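Adelmo Russo has repaired and refinished timber furniture in Stendon since he left the Palumbo joinery, and most of what comes through his door is tables. The usual fault, he says, is movement.

"Timber takes up moisture and gives it back. Across the grain it moves a fair bit, along the grain hardly at all. If the top is screwed hard to the frame, something splits."

He stores boards for three weeks before cutting and checks them with a pin meter. A top made in November, he says, should have slotted fixings whatever the reading.

On finishes he is brief. Hardwax oil goes on in thin coats, with the excess wiped off inside 3 minutes. He sands to 180 grit and stops. "Go finer and the oil sits on the surface. It looks good for a month."
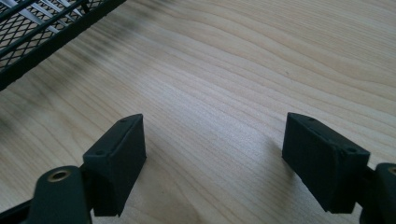 Pale timber tabletop with long, wavy grain. A black mesh basket stands at one corner.

Colour is the other common question. Pale timbers yellow under most oils, and Russo tests each product on an offcut first. His log of samples, begun at Prallville, is up to 634 entries.

"People want it to stay the colour it was in the shop. I show them the offcuts and they choose the one they can live with."

His current job is a dining table for a client in Fletitz, with a split at one end.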